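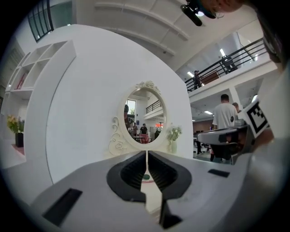 Two hand-held grippers in front of the oval mirror. The square black-and-white marker is mounted on the right-hand unit.

Skaltley Robotics Club: manipulation project, gallery and build notes
Posted 2019-06-27 by Aurélien Marty

The manipulation project began in April and is now at the end of its recording stage. Members use hand-held grippers to carry out short tasks, and the recordings are used to train a small arm, the Colov, to repeat them. This page gives the main picture and the notes that go with it. The full parts list and the drawings are in the members' area under "Rakulus", the project's working name.

Grippers
Each gripper has two dark gray finger pads on a white and gray body. The pads meet in a V-shaped notch and the inner faces are ridged. Flat pads were tried first and let go of round objects when the wrist was turned. The ridges run across the direction of pull, so check the orientation before fitting a new pad. A pad fitted the wrong way round will still close fully, and the fault only appears under load.

Pads are a press fit. Do not glue them. Two bodies have already been scrapped after glue ran into the slide.

Cameras
The lens is a wide fisheye and gives a circular image with a dark border. The wall beams come out curved. This is corrected in software, and the calibration file belongs to one lens only. Label the file with the unit number. After any knock to the mount, repeat the calibration before recording again, even if the picture looks right.

Exposure is fixed at the start of a session. With automatic exposure the image changed each time the gripper turned towards a window, and the tracking dropped out for several frames.

Markers
Markers are printed on matt card and fixed to a flat plate. Gloss card reflected the ceiling lights. The plate is held by two screws, which should be tight enough that it cannot be turned by hand. A marker tilted away from the camera can still be read up to a point, but the position error grows quickly with the angle. Leave the plain border round the pattern when trimming the card.

Room
Mirrors are a known difficulty for this work. The oval one on the white arch reflects a window, people and part of the balcony railing, and the tracking software may take points in the reflection for points in the room. Our method is to mask the glass by hand in one image and let the mask follow through the recording. Results are acceptable for slow movements and poor for fast ones. A recording should start with the gripper pointed at a fixed part of the room, with the mirror out of view where the task allows it.

The mezzanine railing is useful. It has straight horizontal bars and gives the software clear edges at a good distance. People walking past are less of a problem than expected, provided they do not fill most of the view.

Recording figures
Target for the stage: 1000 recordings per task
Completed for the first task, pick and place: 1000
Completed for the second task, hand-over between two grippers: 800
Total images marked by hand: 3942
Recordings rejected for loss of tracking: 76

Most of the rejected recordings are from the hand-over task, where one gripper blocks the other's view of the marker. The remaining 200 will be made with the receiving gripper held lower.

Training
Training is run on the Shao workstation in the side room. Book it on the sheet by the door. A run takes one night and should not be stopped part way, as the current script saves only at the end. A version that saves at intervals is being tested and will replace it when the hand-over recordings are complete.

New members
No previous experience is needed to make recordings. The first session covers holding the gripper, speed of movement and how to name files. File names use the task number, the unit number and the operator's initials, in that order, with no spaces. Files named in any other way are left out by the script without a warning.

Corrections to this page should be sent to Aurélien Marty through the club address.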